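Falness Snack Cleanup – Student Project README

Two arms, clear bins and a table full of snack trash.
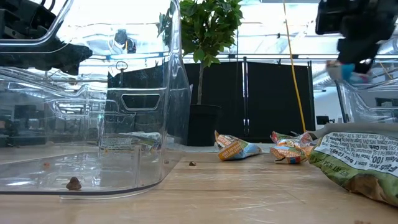
Wrappers and a crumb on the table, with the right gripper holding something small, blue and white.

Hi! I'm Jagadeesh Subramaniam, and I look after the data for the robotics club at Cestham. Falness is our project for the year (the name came off a whiteboard and stuck). The task sounds easy – pick up the garbage, drop it in a bin – and it has eaten most of our Friday evenings since May.

What's in the folder

There are 600 episodes. Each one is a single cleanup attempt driven by a student, with the joint positions, the gripper commands and the fixed camera view. I also pulled out 3,000 still frames for anyone who just wants to play with wrapper detection and doesn't care about arms.

We held back 400 of the stills for testing. Please don't train on those! They're in the folder called bevan, named after our old arm controller, and renaming it breaks the loader.

Why wrappers

We started with foam blocks and got bored. Wrappers are a lot more fun: they crinkle, they spring back open, and the same bag looks completely different when you flip it over. Crumbs are the hard part. A finger that closes nicely on a chip bag can go right over the top of a crumb, and then you've pushed it somewhere new. I love watching people try it for the first time.

The clear bins are a pain for depth. Ceiling lights show up all over the walls, and our first detector kept finding wrappers "inside" a bin that were sitting behind it. I've left those frames in and tagged them see_through.

Labels

Every episode gets done, partial or dropped. Crumbs left on the table make it partial, even if every wrapper went in. We argued over that for 2 meetings and I'm still not sure I was on the winning side.

Known problems

Some early episodes have the left and right arm names swapped. The Brasteck script fixes this when you load them, so run it first.

If you find a bad label, send me the episode number and I'll fix it in the next upload.

Last updated Friday, November 8, 2019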